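Progress Report to the Postico Fund
End-Effector Comparison for Two-Armed Household Work
Reporting period: March to November
Submitted by the Wirkholm Laboratory for Applied Handling

1. Purpose of the work

The grant supports a side-by-side trial of end effectors on a two-armed robot carrying out light housekeeping on soft surfaces. The question put to us in the award letter was whether a multi-fingered hand earns its added cost and upkeep when compared with a simpler gripper, once the work moves off a rigid bench and onto bedding and upholstery. This report covers the second stage of the project. The first stage, which dealt with tabletop work only, was reported in March.

2. Work completed

All 11 tasks named in the test plan have now been written up as fixed procedures, with starting layouts and scoring rules. Each procedure was tried by operators under direct remote control before any recorded trial took place. A total of 760 trials were recorded during the period. Trials that were stopped for reasons unrelated to the end effector, such as a dropped network connection, are logged separately and do not count toward this total.

The change of controller foreseen in the plan was also carried out. The original controller handled the two arms as separate devices, each with its own clock, and small timing differences showed up whenever both arms touched the same object. The Kordestani controller now in use drives both arms from one clock. The change took longer than planned, as the wrist cable connections had to be reworked and all safety stops tested again. Trials were suspended for the whole of June for this purpose.

3. Soft-surface tasks

The greater part of the period was spent on the soft-surface group. These tasks use a quilted mattress set low to the floor, with common household articles placed on it. They were chosen because tabletop results had given little guidance on how a hand should approach an object when the surface beneath it gives way.

The most demanding task in this group is the sweeping task. The robot must take up a dustpan and a hand broom and bring a small piece of litter into the pan. In the harder layout, a cloth is left over the broom handle and has to be dealt with before the broom can be used. Operators reported that the cloth was the main source of delay. A finger that presses down on it also presses into the mattress, and the force readings at the wrist do not separate the two.

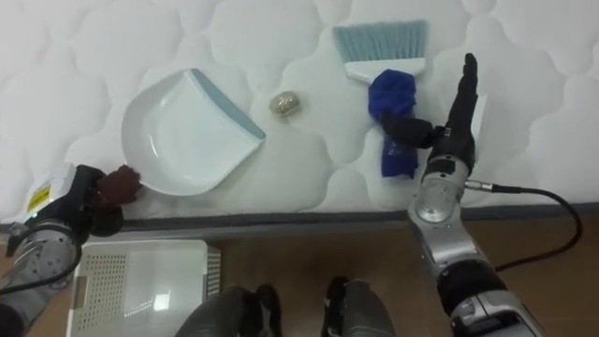 Figure 1. Sweeping task, harder layout, with the thumb of the right hand against the blue cloth and the left gripper at the rear edge of the dustpan.

The dustpan has presented a different difficulty. It is thin at the rim and lies flat, and on the mattress there is very little room to get a fingertip beneath it. Two approaches were compared. In the first, the fingers close on the rim from behind. In the second, one finger pushes down into the surface beside the pan, so that the rim lifts slightly and can be taken from below. The second approach gave the better results, though it depends heavily on where the seams of the quilting fall. We intend to control for this in the next stage by marking the mattress position before each trial.

4. Findings to date

The findings below should be read as interim. Scoring of the soft-surface trials has been checked by a second reader for the sweeping and folding tasks only.

Multi-fingered hand. The hand performed well on cloth, where the thumb can hold one layer while the fingers gather the rest. It was slower on flat, rigid articles. Finger tendons required adjustment at shorter intervals than the supplier's manual led us to expect, and this should be taken into account in any estimate of running costs.

Trundport gripper. The simpler gripper, tested on the same arms, was faster on boxes, handles and bottles and needed almost no upkeep. On cloth it tended to take up too much material at once. Operators rated it easier to learn, and new operators reached a steady level of performance within 2 sessions.

Head camera. The view from the head of the robot was sufficient for most tasks. It was less useful when a raised hand stood between the camera and the object. A wrist camera was fitted for a short series of trials in September and reduced the number of failed first grasps, but the added cable caught on the edge of the mattress on several occasions and the mounting has since been withdrawn for redesign.

5. Difficulties and changes to the plan

Apart from the suspension in June, two matters should be brought to the attention of the Fund. The supply of replacement fingertip pads was interrupted over the summer, and the folding trials were moved to the end of the period as a result. In addition, the room temperature in the test area rose enough in the afternoons to affect the arm motors – all sessions now end by 2 p.m. in warm months. Neither matter changes the final reporting date.

6. Budget

Spending is within the approved total. The controller change cost more in staff time than had been set aside, and the difference was met from the equipment line, where the wrist camera mountings came in below estimate. We request approval to move a further 20 percent of the remaining equipment line to staff costs, so that the second reader can complete the scoring of all soft-surface tasks. A revised budget table is attached separately.

7. Next stage

The coming period will be given to repeating the soft-surface group with mixed pairs, with the multi-fingered hand on one arm and the Trundport gripper on the other. Early sessions suggest that such a pairing may suit the sweeping task, where one side mainly holds and the other mainly moves, but too few trials have been run to support a firm statement. The redesigned wrist camera mounting will be fitted once the cable route has been tested on the bare arm.

Procedures and scoring sheets for all tasks will be delivered to the Fund together with the next report.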